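Tosmont Robotics Club
Minutes of the May general meeting

Called to order at 4:10 p.m., ten minutes after the posted start and therefore early by club standards. Quorum was met once the people in the hallway were asked to come in and put their pretzels away.

1. Minutes of the previous meeting
Approved with one correction. The phrase "a spirited exchange of views about zip ties" was changed to "an argument about zip ties."

2. Money
The club account stands at $2,777. The entry fee and van for the Stirnolero Two-Arm Challenge will take $676 of it. The secretary was asked whether the pizza from April had been charged to "Materials." It had. It will be moved to "Outreach," where it will be no easier to defend.

The grant application to the Ngata Fund for $3,350 went in before the deadline. The budget section was rewritten the same night by three members with three different ideas of what a spreadsheet is for. We expect to hear before summer break. A motion to start spending the money now was ruled out of order.

3. Build report: two-arm handoff
The handoff task is worth 40 points at Stirnolero, more than any other single item, and it is the one we have practiced least. One arm has to present a part, the other has to take it, and the arrow on top of the part has to be facing the way the judges' card says when it is set down. The arms team reported that they are now working on the approach alone, with one arm holding still and the other coming in open, and will not let anyone run the full routine until the approach is boring. 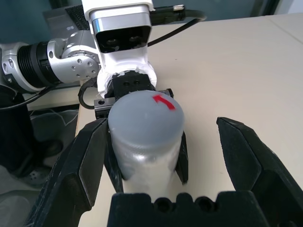
Why not just turn the part after the second arm has it, instead of fussing over how it arrives? The arms team replied that the wrist can run out of travel partway through the turn, at which point the program stops and waits politely for the clock to expire. The rules also charge for every regrip. The questioner asked that the minutes show it was still a reasonable question. The minutes so show.

Discussion moved to the open-hand position. The code team wants the receiving fingers opened as wide as they go every time. The arms team says this wastes time and invites the fingertips to hit the other arm. After a long back-and-forth it was agreed to keep the wide setting for now and store the width as one number in one file, so that it can be changed without a meeting. Members who have their own copy of that file are asked to delete it. They know who they are, and so does the version history.

The calibration sheet is again out of date. It will be filled in at the start of each session, in ink, by whoever turns the arms on. "Same as last time" is no longer an accepted entry.

4. Software
Komby, our scheduling program, now keeps both arms from claiming the same piece of air. It does this by making one of them wait. In the first version both of them waited, which was very safe. The code team would like testers who will write down what they did before they report what went wrong.

The stop button drill was repeated for new members. Everyone passed, including two who pressed it before the drill began.

5. Sorting task
The second event at Stirnolero is pick and place into a tray, with one tall item standing nearby that may not be knocked over. We lost points on this in the fall scrimmage by being quick and wrong. The proposal is to come in from above at half speed and speed up only on the way back.
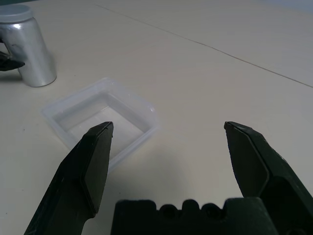 Half speed will put us over the time limit, and a perfect run that ends late scores the same as staying home. So argued one member from the back, at some length and with a graph. The graph had no units but was otherwise persuasive. The compromise is half speed for the last stretch of the approach only, to be tried both ways at the next two sessions with a real stopwatch. Carried, with one abstention from the owner of the graph.

6. Room and equipment
Cables: the floor-level ones still need to be tied up. This item has appeared in every set of minutes since September and is starting to feel like a member.

Spare finger pads are to be ordered now, before we need them, as an experiment.

7. Other business
The team name was raised. The team name was put down again.

A request for matching shirts was sent back for a price. Suggestions for the color should be limited to colors.

Adjourned at 5:35 p.m. Next meeting in the same room, same time, pretzels outside.

Respectfully submitted,
The Secretary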